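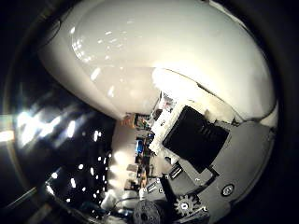
Progress report no. 2: gripper equipment, Clilbridge workshop
To: Shoshana Iwasaki, Begay Fund
From: Heikki Kinnunen
Monday, December 2, 2019

1. Where we are

The work on handling of glossy, curved pieces goes on with the present hand. The white padding between the grey plates and the piece is the part which costs us most at this moment. Its surface is rough and looks crumbly, and I do not want to plan the next year with the same material. Tamsin Dvorak has asked Dromidine for a price on a denser padding, sold in packs of 10 strips.

2. Spending

From the equipment line we have used money for padding, screws and one spare gear. The purchase of the second hand is not yet made. Duvari has given us an offer, but the delivery was not included in it, and I have asked them to write it again. The small parts ordered in the spring came to 106 euros more than planned. Vaughn Ostrowski has moved this sum from the travel line, as you allowed in your last letter.

3. What we ask

We would like to keep the unspent part of the equipment line until the end of April. With this we can order the second hand in January and still have time to fit it. If it is not possible, please tell us before the holidays, and we will order only the padding and the spare gears.

4. Open matters

The wrist camera is not in the budget for replacement. Myrtle Nguyen-Tran would prefer to add it, I am less sure. We will send you both versions of the table with the next report.

Contact: Heikki Kinnunen, Clilbridge workshop | © 2019 | Back to top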